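# Folding hand towels so they fit the wire rack

Quick one, I have to leave at 3. This is the fold we use at the Bamville house for the hand towels, the ones that go in the small rack by the sink. Works for guest towels too. Not bath sheets, those need a different fold and a bigger shelf.

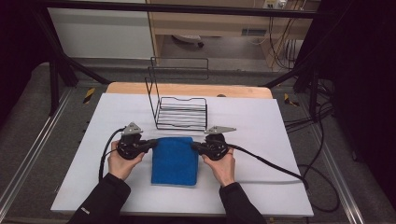

Anyway. I used to fold in half, half again, shove it in. Looked fine till you pulled one out and the other two came with it. Tiina Kokkonen showed me her way back in April and I've done it like that ever since.

## What you need

- Terry hand towels, all one size if you can
- A flat, smooth surface. Table is ok, a board on top of the table is better, terry drags on bare wood
- A rack or a shelf. Mine's a cheap Lekota one from the hardware place in Gruvard

## Steps

1. Shake it out hard. Outside if it's linty.
2. Lay it flat, long side toward you, tag facing up. Smooth from the middle out to the edges. Don't tug the corners, terry stretches and then you've got a wonky rectangle for the rest of it.
3. Fold the left third in, then the right third over it. Pat flat.
4. Turn it so a short end is nearest you. Bring that end up to the middle, then fold once more to meet the top.
5. Press down with both palms and count to 3.
6. Check the sides. If one end came out wider than the other, take hold of both sides at once and ease it square. One side at a time just twists it.
7. Slide it to the rack with the fold facing out. Lift from both sides and set it down, don't drop it.

## Stuff that goes wrong

**Comes out narrower at the top.** Your thirds weren't even. Unfold back to step 3 and redo, you can't fix it from the outside. A little bit narrower is fine, I leave those.

**Edges look lumpy.** Thick towels do that. The hem is the worst bit, so tuck the hem inside on the last fold.

**Stack leans.** Flip every second towel so the thick side alternates. And stop at a sensible hieght, a wire rack with an open front won't hold a tower.

**Crease lines won't go away.** They come out with use. I wouldnt iron terry.

## Drying first

Has to be all the way dry. Feel the hem, it's always last. I folded a batch slightly damp once and the whole cupboard smelled for a week.

Will do the bath sheets next, plus the Litell baskets for the washcloths if I get to it.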